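Chapter 7
Soft Seating: Pile, Pillows and the Order of Work

Waltraud Dreßler

In this chapter
7.1 What pile is and why it shows everything
7.2 Loose pieces first
7.3 Brushing with the nap
7.4 Seams, creases, the gap behind the cushion
7.5 Floors under and around a seat
7.6 Putting it back

Words to know: pile, nap, shading, crushing, fixed cushion, loose cushion, welt, skirted base

Before you start: reread the last two pages of Chapter 6 (vacuum heads). You need the soft brush and the narrow tool. Not the floor head. Students skip this and then ask in class.

Soft seating takes longer than hard furniture. Always. A side chair you wipe and move on. An armchair has a back, a seat, sides, maybe a skirt, and then whatever people have piled on it. At the Baumgart training house we kept a log for one winter, 2,323 room jobs, and in 93 of them the work had to be done over. The biggest group of do-overs, 37, was upholstery. Mostly streaks brushed the wrong way, or pillows put back before the seat was done. Small mistakes. Each one cost somebody a second trip.

So this chapter is mostly about order. Learn the order and the rest gets easier.

First rule. Loose pieces come off. Pillows, throws, the remote, all of it. Put them where you can see them and won't step on them. A clean dry floor is fine for a short job, on a sheet if the floor is in doubt. Keep covers with their own pillows. A pillow with a fuzzy face and a smooth one do not get the same brush, and anything with stitching on it gets brushed around the stitching, never across.

Second rule. Top down. Back, then sides, then seat, then base. Dust falls, you follow it.

Third rule. Find the nap before you touch a tool to it. Flat hand, one slow stroke down, one up. One way feels smooth and usually looks lighter or darker then the other. Write down which, if the job sheet has room. The Sollero sheet does, the older Nuna sheet dosen't, so use the margin.

A word about shading. Pile fabric changes color with the angle of the fibers. A hand leaves a mark, so does a sleeve. That is not dirt and it is not wear. Don't wet it, don't scrub it. Brush it and look again from the door. Crushing is different: fibers pressed flat for a long time, and a brush alone may not lift them. More in 7.3.

Time for a full armchair with pillows, for a beginner: up to 16 minutes. Your first one will feel slow. Fine. 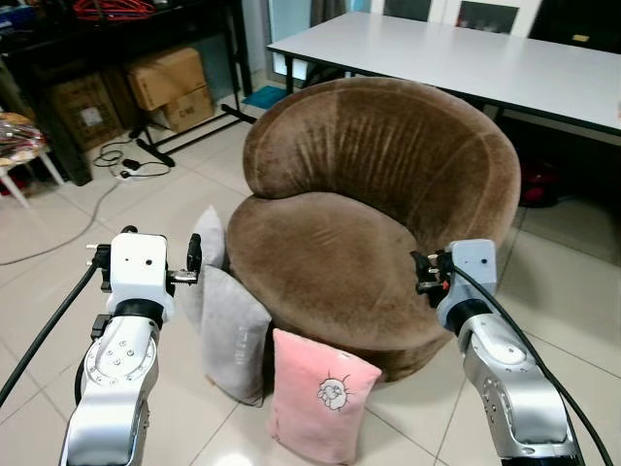
Nap work comes back in 7.3, and by then you should be able to read a chair from across the room. Practice on whatever is near you. Brown plush is good for learning, the shading shows well. Look for the lighter streaks and ask which way the fabric was brushed to get them. Then the shape. A wraparound back with a crease down the middle wants the narrow tool in the crease first, soft brush after. Where the base sits right on the floor there are no legs to reach between, so run the narrow tool along the bottom edge. Three pillows leaning on the front, two gray and one pink? Move them well clear before you do that edge. The pink one is fuzzy and has a face embroidered on it, lion or sun, take your pick, so work around it. Have the Pultico chart from the back of the book open for the brush types. Now turn to 7.1.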